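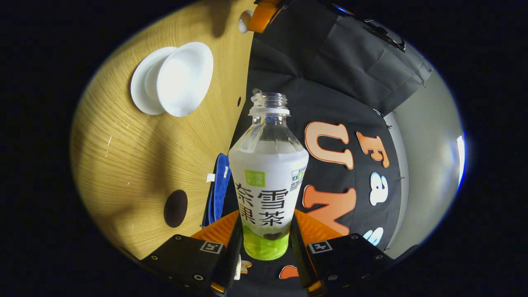 *Nayuki fruit tea, cap off, some left in the bottom*

1/18/21

I have a new favorite drink and I'm going to go on about it for a while, so get comfortable.

I've been a hot tea person my whole life. Black, strong, a little milk. Bottled tea was what I bought at gas stations when the coffee looked old, and I never expected much from it. Then I walked into the little import grocery on Halvorsen Street looking for rice vinegar, saw a clear bottle with two rows of enormous black characters on a plain white label, and bought it on looks alone. It was so bold! Everything else in the cooler was shouting with cartoon peaches and splashes of juice, and then there was this one, just big handsome lettering and a tiny green square up in the corner.

The top row says 奈雪 (Nayuki, the tea brand) and the bottom row says 果茶, fruit tea. I don't read Chinese, but I've learned those last two by heart now, and I get a silly thrill every time I spot 茶 on a menu or a tin. That's one whole word! I'm practically fluent.

So, the taste. To me it's fruit first and tea second, with a clean finish that makes you want another sip right away. I get something citrusy, a bit of green apple maybe, though I've got the kind of palate that once mistook pear for melon at a dinner party, so take that with a pinch of salt. It's sweet, but I've had sweeter lemonade at church picnics. The color is lovely too, a pale yellow-green, and you can see it right through the plastic below the label.

I've been drinking it at the wooden table with a plain white cup and saucer, and I do recommend the cup. I know, I know, it's a bottle, it has a perfectly good neck on it. But pouring a little at a time slows me down, and I notice more of the flavor than when I swig it over the sink. A white cup is the way to go if you like to look at your tea as much as I do. My blue mug from the Sundberg pottery sale (which I love, don't get me wrong) turned it a sad pond color.

Things I've tried so far:

- **Very cold, straight up.** Still the best. An hour in the back of the fridge, no ice.
- **Over ice with a slice of cucumber.** Sounds fussy, tastes like a spa. I'd do it for company.
- **Half and half with seltzer.** Really good! Pour the seltzer first or it foams up and gets on your sleeve.
- **Warmed up in a pan.** No. I wanted it to work so much — it's January and my kitchen is freezing — but it came out like warm juice.
- **Frozen into cubes and dropped in plain green tea.** I did this with the end of one bottle and I've thought about it ever since. The tea goes from plain to fruity as you drink.

I also had a go at making my own. I brewed 500 ml of green tea, cooled it, and added sliced apple, a squeeze of orange and two spoons of honey. After a night in the fridge it was pleasant and cloudy and nothing like the real thing. I used too much orange, I think, and I left the leaves in while I answered the phone, so there was a bitter edge under everything. Next round I'm going with a lighter tea and five minutes on the timer, no phone. If you've cracked a homemade fruit tea that stays clear, please tell me how, because mine looked like dishwater with ambitions.

The bottles are worth keeping, by the way. I rinse them and leave them upside down on the rack with the caps off, and once they're dry they're great for cold brew or for carrying dressing to a potluck. One is holding pussy willow twigs on the windowsill right now. I left the label on that one, of course. I'm not peeling off that lettering!

I still haven't bought the rice vinegar. I've been back to the shop more than once and I come home with tea every time, plus a bag of those sesame crackers that leave seeds in the couch. Tomorrow I'm going with a list, and vinegar is at the top, underlined. The cooler is right by the door, though, so we'll see how that goes.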